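3. Dimensional change in machine-quilted panels

3.1 Panel construction

The test set consisted of 156 quilted panels, each cut to a finished size of 16 by 16 inches after quilting. Top and backing were the same undyed plain-weave cotton throughout, taken from one bolt run supplied by Zastska. The cloth was not prewashed. Prewashing is common among quilters who work with strong reds and blues, but it removes part of the shrinkage that this section sets out to measure, and the panels would then have shown the behavior of the batting alone.

Three battings were used: an all-cotton needled batting with a light scrim, an 80/20 cotton and polyester blend, and a wool batting. All were sold by Macaraeg in packaged throw size. They were unfolded and left flat for two days before cutting so that the fold lines could relax. Each batting was assigned to 52 panels.

Within each batting group, half the panels were quilted with straight lines 1 inch apart and half with lines 3 inches apart. Lines ran in one direction only, parallel to the lengthwise grain of the top. We considered a crosshatch layout and decided against it, as it would have held both grain directions equally and hidden any difference between them. Stitch length was set at 10 stitches per inch. Thread was a 50-weight cotton in both needle and bobbin.

Panels were basted with straight pins on a flat table. Spray adhesive was used in an early pilot but left a residue that stiffened the wool panels until the second wash, and the pilot panels are excluded from all counts given here. Quilting was done on two domestic machines with walking feet. Machine was recorded for each panel and was later found to have no effect on length or width change.

Edges were finished with a narrow zigzag and no binding. A bound edge is closer to a finished quilt, but binding adds several layers of cloth around the perimeter and resists shrinkage there, giving panels with a slight cup. The zigzag edge allowed the panel to draw in evenly, at the cost of some fraying, which is discussed under 3.3.

3.2 Laundering

Every panel went through three wash and dry cycles. Half of each batting and spacing group was washed cold (80 °F or below at the fill) and half warm (105 °F). Loads were made up to a constant dry weight with plain cotton ballast. A clear liquid detergent without softener was used at the dose given on the bottle.

Drying was by tumble dryer at the low setting until the panel reached constant weight. Panels were then laid flat on a mesh rack overnight at room conditions before measurement. No pressing was done at any stage after quilting. Pressing flattens the puckers along the quilting lines and can add back a large share of the lost length for a short time, so that figures taken from pressed panels are hard to compare between laboratories.

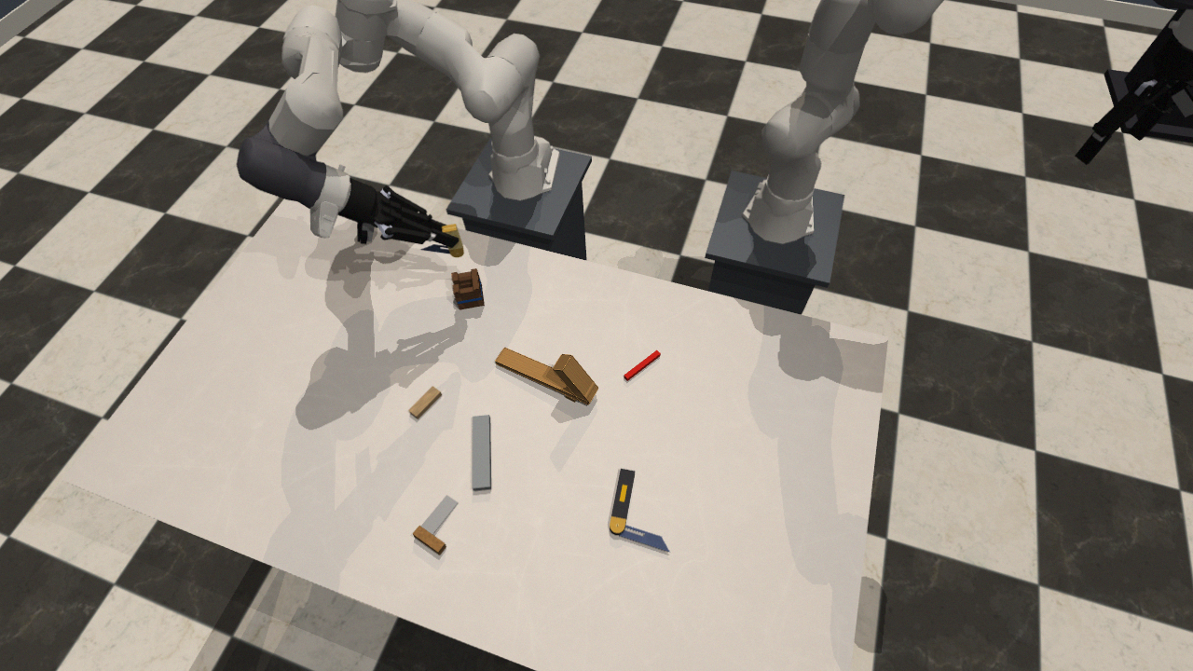
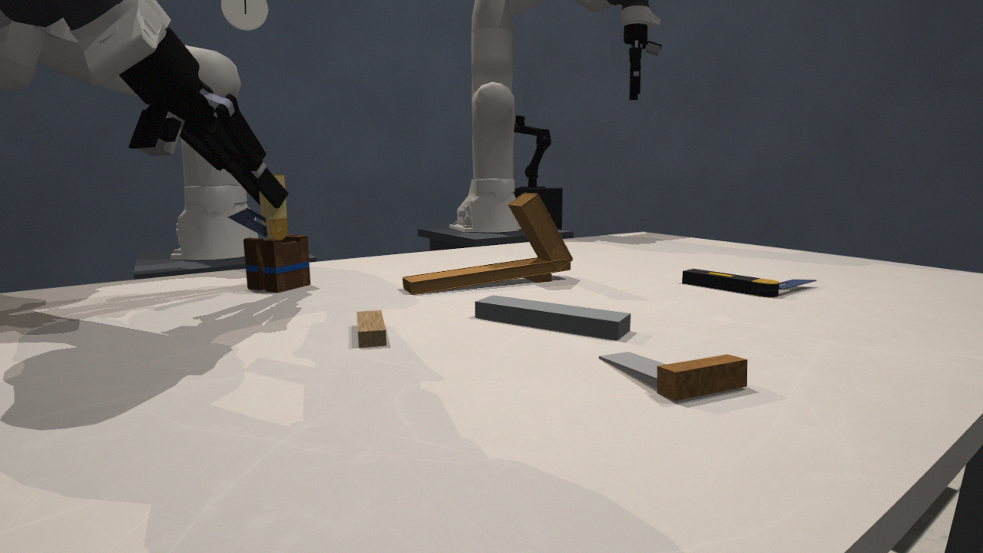
Figure 3. Robot arms and separate items on a pale surface, two rendered views.

Chunhua Tian
Research Associate, Quilt and Textile Studies, Mavbridge

3.3 Measurement

Reference marks were sewn into each panel before the first wash, in a single strand of black polyester thread. Ink marks had faded in the pilot. The marks defined three lengthwise and three crosswise spans, each 12 inches long at the start. Spans were read with a steel rule graduated in sixty-fourths of an inch, with the panel under a sheet of glass heavy enough to flatten it but not to stretch it. The glass was lowered straight down; sliding it into position moved the top layer relative to the backing.

Six spans read after each of three cycles gave 18 readings per panel. One thickness reading was added after the last cycle, for a total of 19 per panel and 2,964 planned readings. Of these, 117 were dropped because a reference mark had pulled loose or because fraying had reached the end of a span. The analysis rests on the remaining 2847. Losses were spread across the batting groups but were more common in the panels with 3-inch spacing, where the outermost line of quilting sat farther from the edge and gave it less support.

Readings were taken by So-ying Tam and Po-yen Man, working separately. A subset of panels was read by both. Where the two readings differed by more than one graduation the span was read again by each, and the mean of the second pair was kept.

3.4 Results

Most of the change took place in the first wash. For the cotton batting with 1-inch spacing, mean lengthwise shrinkage was 3.4 percent after the first warm cycle and 4.3 percent after the last. The blend followed the same pattern at a lower level, ending at 3.1 percent. Wool panels ended at 2.8 percent, with more spread between panels than either of the others.

Spacing had a clear effect on the cotton batting. At 3 inches the final lengthwise figure rose to 5.2 percent, and the surface between the lines took on the soft, crinkled look that many makers want in a washed quilt. In the blend the difference between spacings was smaller, 3.1 against 3.5 percent. In the wool it could not be separated from panel-to-panel variation.

Crosswise shrinkage was lower than lengthwise in every group. Part of this comes from the top and backing cloth, which was tested alone and shrank more along the warp. The quilting lines also ran lengthwise, and thread tension draws the cloth in along the stitching. The present layout does not allow the two causes to be fully separated. A further set with the lines turned through ninety degrees was begun in August and will be reported elsewhere.

Water temperature mattered less than expected. Warm-washed cotton panels ended 0.6 percentage points smaller than cold-washed ones. The blend showed a gap of 0.3 points. For the wool the gap was 0.4 points, although two warm-washed wool panels showed early felting at the corners and account for much of it.

Thickness after the last cycle was greatest for wool and least for the blend. Thickness did not track shrinkage within any batting group and is not used further.

3.5 Application to finished quilts

The percentages can be carried over to a full-size quilt only with care. A bed quilt contains many seams, and each seam adds a strip where four layers of cloth lie over or under the batting. A top pieced from small units has far more of these strips than the whole-cloth panels used here. Szu-yu Shek measured a set of pieced Tikmont sampler quilts before and after a single wash and found lower shrinkage than our whole-cloth figures would predict, with the densest piecing showing the least change.

For whole-cloth work and for tops with large plain areas, an allowance can be set directly. A maker who wants a finished length of 90 inches after washing, using cotton batting and 3-inch spacing, would need to start at 95 inches with unwashed cloth. The same quilt in the blend would need just over 93 inches. Borders should be cut with the lengthwise grain along the long side in both cases, as a border cut crosswise will draw in at a different rate from the center and can ripple after the first wash.

Quilts that mix spacings need separate treatment. A common layout places dense background fill around open motifs, and the open areas then shrink more than the fill that surrounds them. Tiziana Bassi suggested testing a single block with both densities before quilting the full top. In the four mixed blocks we prepared on this plan, the motif rose above the background after washing in all cotton-batting samples. The blocks were too few for any figure to be attached to the effect, and the marks on one of them were lost in the dryer.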